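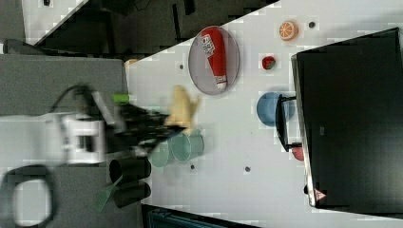
Auf dem Tisch: graue ovale Schale mit Ketchupflasche, daneben ein blauer Becher.

Edaseo weitet Prothesenversorgung in ländlichen Regionen aus

Rallstead, 20. August 2021. Die Hilfsorganisation Edaseo nimmt in Koivisto eine weitere orthopädische Werkstatt in Betrieb. Menschen, die durch Unfälle, Erkrankungen oder Gewalteinwirkung ein Bein oder einen Arm verloren haben, erhalten dort künftig kostenfrei eine individuell angepasste Prothese sowie die dazugehörige Physiotherapie. Die Zahl der von Edaseo betriebenen Standorte steigt damit auf acht.

Im vergangenen Geschäftsjahr wurden in den bestehenden Werkstätten 1.268 Patientinnen und Patienten behandelt. Bei 338 von ihnen handelte es sich um eine Erstversorgung. Die übrigen Termine entfielen auf Reparaturen, Schaftwechsel und Nachkontrollen.

»Viele Betroffene mussten für eine einfache Anpassung bisher zwei Tage Anreise in Kauf nehmen«, erklärt Seija Ahonen, Geschäftsführerin von Edaseo. »Mit dem Standort Koivisto verkürzen sich diese Wege erheblich. Das ist insbesondere für Kinder von Bedeutung, deren Prothesen regelmäßig dem Wachstum angepasst werden müssen.«

Die Finanzierung der Werkstatt ist für zunächst rund sechs Jahre gesichert. Die technische Ausstattung stellt die Firma Bindaretti bereit, die auch die Ausbildung der örtlichen Fachkräfte übernimmt. Die fachliche Leitung liegt bei der Orthopädietechnikerin Orvokki Saarinen.

Anmeldungen werden ab sofort über die örtlichen Gesundheitsstationen entgegengenommen. Eine ärztliche Überweisung ist für die Erstberatung nicht erforderlich.

Pressekontakt:
Edaseo, Referat Öffentlichkeitsarbeit, Rallstead
Abdruck honorarfrei, Belegexemplar erbeten.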